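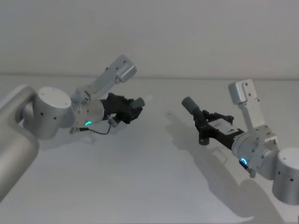
Trurkora
Montadora de células e autora deste blogue
30 de novembro

Pois é, voltei à célula de dois braços! Em julho escrevi que ela estava pronta e, claro, não estava. Deixei a Zurka (é o nome que ela tem na oficina, não perguntem) com as duas garras apontadas uma para a outra por cima da mesa branca e passei a manhã a rever tudo com calma.

Começo sempre pelos cabos. Com a célula parada, passo o dedo por cada ficha e depois levo o punho devagarinho até ao fim do curso, a ver se a folga chega. Um cabo curto demais não avisa – um dia o punho roda e lá se vai o conector. 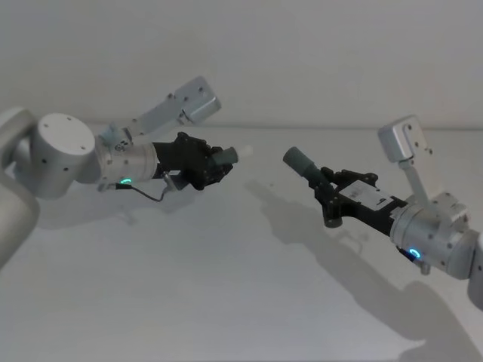 Depois vêm os parafusos dos suportes, que com a vibração vão cedendo. Reapertei 12 e só 2 estavam mesmo frouxos, o que para quase 200 horas de trabalho me parece muito bom. Marco cada um com um risquinho de caneta, mania antiga.

A parte chata é a abertura dos dedos. O tubo corrugado cinzento tem de caber entre eles com espaço dos dois lados, senão a garra empurra-o antes de o agarrar.

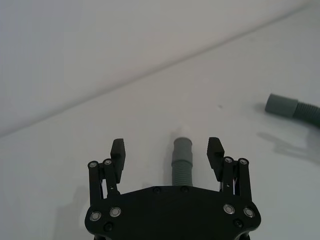 Fui abrindo aos poucos no programa e guardei o valor numa posição nova, para não estragar a antiga. Ah, e limpem as pontas dos dedos com um pano seco antes de mexer nos números, que eu já perdi uma tarde inteira por causa de pó!

Falta alinhar os dois braços um com o outro. Faço isto a 18 por cento da velocidade, com a mão no botão de paragem, e corrijo primeiro a altura e só depois o ângulo.

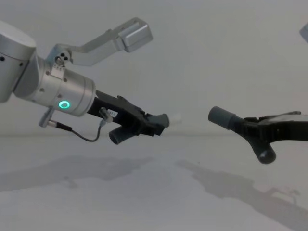
Se mexer nos dois ao mesmo tempo perco-me toda, por isso o esquerdo fica quieto e só o direito é que anda. Amanhã repito as medidas com a célula fria e, se baterem certo, passo os valores para o caderno.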